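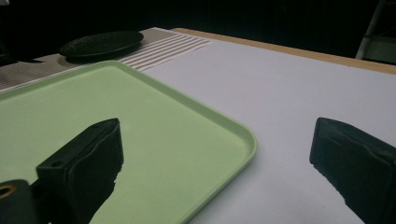
## Call for participants: hand-held gripper sessions, Jullby open day

Diltari is recruiting members of the public to take part in table-top handling sessions during its open day at the Jullby site in January. Participants will use a hand-held gripper to carry out short household tasks, such as moving a tray or clearing a dish from a mat. The recordings are used to train the arm that will be demonstrated in the main hall on the same day.

No technical background is required. Applications from people who have never handled this kind of equipment are preferred for the morning group.

### What the work consists of

Each participant is allocated one table and one session of 2 hours, including breaks. A session is made up of short runs. In each run the participant:

1. reads the task card and confirms the starting layout with the session lead;
2. takes up the gripper and holds it still over the table until the start tone;
3. completes the task using the gripper only, with the free hand kept off the table;
4. returns the gripper to the start position and waits for the end tone;
5. resets the table to the layout on the next card.

The camera is mounted on the gripper and looks along the two fingers towards the table. Participants should expect to spend the first few runs learning how far the fingers open and how hard they need to be squeezed on a thin rim. These runs are kept and labelled as practice.

Speed is not assessed. A dropped object is recorded as a dropped object and the run continues, unless the item has left the table, in which case the session lead will stop it. Please do not repeat a failed grasp more than three times in one run.

The room lights are kept low for part of the session. The task cards are printed in large type, and a reading lamp is available at the side bench for use between runs.

### Who can apply

Applicants must:

- be aged 18 or over on the day;
- be able to stand at a table for 20 minutes at a time, or sit on a high stool (please state which on the form);
- have sufficient grip in one hand to work a sprung trigger repeatedly;
- be able to read short written instructions in English.

Left-handed applicants are particularly wanted, as the existing recordings are heavily right-handed. The gripper can be set up for either hand before the session but cannot be changed over part-way through.

Applicants with a wrist, elbow or shoulder injury in the last six months should not apply for this round. The gripper is light, but it is held away from the body and the load on the forearm builds up over a session.

There are 39 places. Current employees of Diltari and of Ranjbar, which supplies the arm, are not eligible.

### Payment and expenses

Participants are paid a flat fee of £200 for the session, by bank transfer. The fee is paid in full to anyone who begins a session, including those who withdraw before the end. Travel within the county is refunded on production of a ticket or a mileage note. Parking on site is free but must be booked with the form.

Lunch is provided for both groups in the canteen. Dietary requirements should be given on the form.

### The demonstration

Participants are invited to stay for the afternoon demonstration in the main hall. The arm, fitted with the same type of fingers, will attempt a selection of the tasks on the cards. The programme includes:

- a full table reset carried out by the arm without an operator;
- a side-by-side comparison of the hand-held and arm-mounted grippers;
- a talk on the Gesham data format and how runs are checked before use;
- a question period with the engineering team.

Members of the public may attend the demonstration without taking part in a session. Tickets for this are handled separately by reception. Children are welcome in the main hall but are not permitted in the session room.

### Recording and personal data

Video is recorded from the gripper, together with finger position and hand movement. No sound is recorded. The participant's free hand, sleeves or shoes may occasionally come into view. Plain sleeves are requested, and rings, bracelets and watches should be removed before the session. Lockers are provided.

Runs are stored under a session number, and names are held in a separate file for payment purposes only. A participant may ask for their runs to be deleted at any time before the set is closed. The closing date will be given on the consent sheet, which is sent out with the confirmation letter and must be signed before the first run.

### How to apply

Forms are available from reception at Jullby or by post. Completed forms should be marked with reference **2161** and addressed to Santino Zapata, Session Coordinator. Please indicate a preference for the morning or afternoon group and state which hand you will use.

Forms must be received by 30 November 2022. Places will be allocated to give a reasonable spread of hand size, height and handedness, so early application carries no advantage. All applicants will be told the outcome in writing, and those not selected may ask to be placed on the reserve list.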